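Tulport Village Hall users' meeting, 28th April. Notes by Elsie Dunmore, who was asked to keep them short.

**1. Last meeting**

Agreed as a fair record, though the roof quote we were promised "within days" in October has still not been seen. The chair said it was on its way. I have written that down before.

**2. Hire charges**

Bellamy wants the evening rate put up by £4 to bring us in line with Brenlow. It was asked whether Brenlow's hall is full at that price. No figures were to hand. The dance class said they would pay it if the heating worked for the whole of the booking, and the meeting did not feel able to promise that.

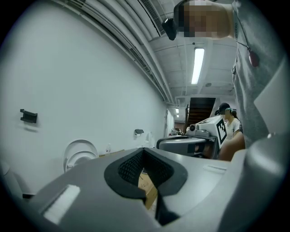 Put off until Bellamy can show what Brenlow takes in a month. I would also like to know what they spend.

**3. Water bill**

The bill is £491, up by nearly a third. The supplier puts it down to "usage". The hall was shut for 2 weeks of the period, so this takes some believing. The meter is to be read by two of us together, and read again the next morning before anyone comes in.
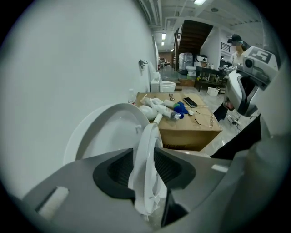 **4. Toilets**

Staltov have offered to refit both toilets and say new fittings would save 75 per cent of the water used. Asked 75 per cent of what, their letter does not say. It was felt that a firm selling toilets might be expected to think we need some. 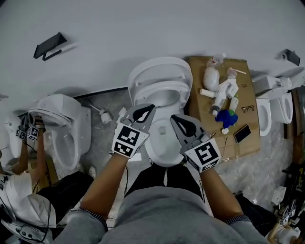 Staltov's price leaves out the floor, the pipework and taking the old units away, and the meeting thought those were likely to be most of the cost. Bellamy was in favour of going ahead all the same, on the grounds that the place looks tired. Others said looks were no guide to a water bill. A plain white toilet with a seat and lid, like the one shown, would suit most people, and the "comfort range" in the brochure found no takers. Staltov to be asked for a full price in writing, with the basis for the 75 per cent. No deposit to be paid.

**5. Car park**

The painted lines have faded and people park as they please. Repainting was agreed in principle, as it was last year.

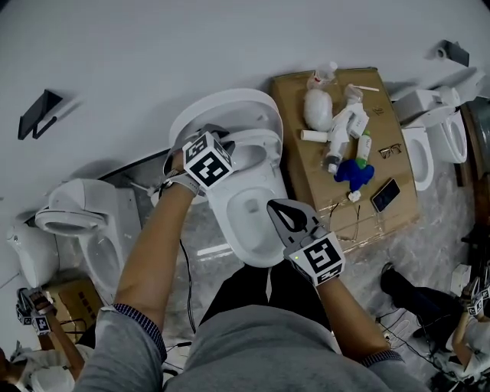 A sign asking drivers to keep the gate clear was also suggested. There is one already, behind the hedge. Hedge to be cut first.

**6. Any other business**

The piano is out of tune. The choir say it was the playgroup and the playgroup say it was always like that. No action.

Bellamy to chase the roof quote. E.D. to write to Staltov.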